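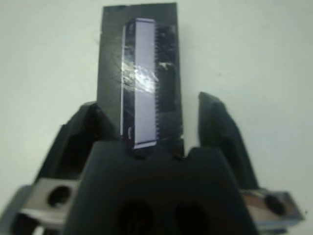 図4 暗色の面に付いた淡色の帯

薄紫と書けば次の点検で白に直され、白のままにすると利用者から色が違うと問い合わせが来る、という意見が自由記述欄に寄せられていた。

4.2 淡色の記述に見られる揺れ

前節では、収蔵品目録の色彩欄に用いられる色名の全体的な分布を示した。本節では、そのうち記述の揺れが大きかった淡色について検討する。淡色とは、白を基準としたとき、わずかに紫、青、黄などの色みを帯びていると記録者が認めうる範囲の色を指すこととし、測色値による境界は設けない。目録の多くは目視で記録されており、測色値をさかのぼって求めることができないためである。

対象としたのは、地域資料館Ilttonの生活用具目録から抽出した3,000件である。同館の目録は、紙の台帳から目録管理システムJalunenへ移されたもので、色彩欄には台帳の記述がそのまま転記されている。転記の際に表記を整える作業は行われていない。漢字と仮名の違い、送り仮名の違い、「うす」と「淡」の混用などもそのまま残っている。集計にあたり、「うすむらさき」「薄紫」「うす紫」は同一の語として扱い、「淡紫」は別語とした。台帳では両者を使い分けている記録者がいたため、統合を見送った。

3,000件のうち、色彩欄または備考欄に淡色を示す語が一つ以上含まれるものは1,052件(35.1%)であった。このうち391件では、「紫がかった白」「やや青みのある白」のように、白を中心に置いて修飾を加える形がとられていた。1,052件に占める割合は37.2%である。残りは「白」「生成り」「薄紫」「水色」などの単独の色名によるものと、二つの色名を読点や中黒で並べたものである。並記された色名が一つの部分の色を二通りに述べたものか、別々の部分の色を述べたものかは、記述だけでは判別できないことが多かった。備考欄に部位の名称がある場合に限って後者とみなし、それ以外は判別不能とした。

修飾を加える形は、素材の欄に樹脂、ガラス、釉薬を含む品目に偏っていた。紙や木綿の品目では「白」と「生成り」がほとんどを占め、青や紫の色みに触れた記述は少ない。黄みは「生成り」の一語で処理されているのに対し、紫みや青みには対応する短い語が定着しておらず、記録者が各自で表現を組み立てているものとみられる。「藤色」は淡色のうち比較的濃いものに使われていたが、同じ品目を別の記録者が「薄紫」とした例もあり、両者の境界を語の側から定めることは難しい。

地色との関係も揺れの一因である。図4では、光沢のある細長い帯が黒い面の上に縦に付いている。帯は白に近い明るさで、青紫の色みを帯びる。このような配置を文字で記録する場合、少なくとも三通りの書き方が考えられる。明るさの差を優先して「黒地に白」とするもの、色みを優先して「黒地に薄紫」とするもの、両方を残して「黒地に紫がかった白」とするものである。Ilttonの目録にはいずれの型もあり、同じ年度の同じ記録者が、続き番号の品目で異なる型を用いている箇所もあった。地が黒や濃紺の場合には第一の型が多く、地が灰色や木地の場合には第二の型が増える。暗い地の上では淡色がより白く見えるという対比の効果が、記録者の語の選択にも及んだ可能性がある。ただし、品目の種類と地色とは独立ではなく、黒い地の品目には計器や文具が多い。地色だけの影響を取り出すには、種類をそろえた比較が必要である。

光沢も考慮しなければならない。平滑な面は周囲の色を映しやすく、記録時の照明や背景によって色みの強さが変わって見える。台帳の一部には「窓際にて見る」「灯下」といった注記があり、記録者がこの点を意識していたことがうかがえる。注記のある品目では修飾を加える形が多く、単独の「白」は少なかった。もっとも、注記を残すような記録者はもともと記述が詳しいとも考えられ、照明条件の影響と記録者の習慣とは分けて論じることができない。同じ事情は汚れや擦れの扱いにも当てはまる。図4の地の面には灰色がかった擦れや曇りが点在しているが、これを地色の記述に含めて「灰黒」とするか、地色は「黒」として状態欄に移すかは、目録の規則がなければ決まらない。Ilttonの規則には昭和期の改訂で「色ハ本来ノ色ヲ記スベシ」という一文が加えられたものの、本来の色をどのように推定するかは定められていない。

こうした揺れを抑える方法として、統制語彙の導入がしばしば提案される。本研究では、色名集Ammannの区分を用いて、淡色を含む1,052件の再記述を試みた。Ammannは淡色域を白、灰白、黄白、紫白、青白の五つに分けている。修飾を加える形の391件は、その大半が紫白か青白のいずれかに収まった。困難が生じたのは両者の間である。「青紫がかった白」という記述は台帳に繰り返し現れるが、Ammannには対応する区分がなく、どちらか一方に寄せれば原記述の情報が失われる。試行では原記述を別欄に残したうえで紫白とし、検索時には両方の区分が当たるように設定した。この処置により検索漏れは減ったが、青白の検索結果に紫みの強い品目が混じるという別の不都合が出ている。

一方、単独の「白」と記された品目については、再記述を行わなかった。現物に当たらずに「白」を細分することはできず、写真による確認も撮影時の色再現が保証されていないため、判断の根拠としては弱い。撮影を請け負ったCumowの作業記録には色票を写し込んだ旨の記載があるものの、初期の画像には色票のないものが含まれている。6月に始めた現物確認では、「白」とされた品目から350件を選び、二名が別々に同じ光源の下で再記述した。二名の記述が一致しなかった品目は、光沢のある素材に集中していた。布や紙では不一致はごくわずかである。不一致のあった品目について話し合いで一つの語に決めることはせず、双方の記述を並べて登録した。

この350件の確認は、作業の手順についても若干の知見をもたらした。品目を明るい台紙に置いた場合と暗い台紙に置いた場合とで、同じ者の記述が変わることがあった。台紙を中程度の灰色に統一した後は、この種の変化は目立たなくなった。また、午前中に記述したものを夕方に見直すと、色みへの言及が増える傾向もみられたが、見直しという行為が注意を促した可能性があり、時刻の影響とは断定しない。

以上の検討で扱ったのは一館の目録であり、記録者の数も限られている。他館の目録では色彩欄そのものを設けず、外観の記述に色を含める例も多いため、ここで得た割合をそのまま当てはめることはできない。また、自由記述欄の意見にあった点検時の訂正については、訂正前の記述が台帳に見え消しで残る場合とそうでない場合とがあり、今回の集計には含めていない。見え消しの残る品目を用いた分析は次節で述べる。

注
(1) 色彩欄が空白で備考欄にのみ色名がある品目も、本節の集計対象に含めた。
(2)「半透明」「乳白」は透過性を述べた語とみなし、単独で用いられている場合は淡色の語に数えていない。「乳白色」は淡色に含めた。
(3) Jalunenへの転記時に生じた明らかな誤字は、台帳と照合して訂正した。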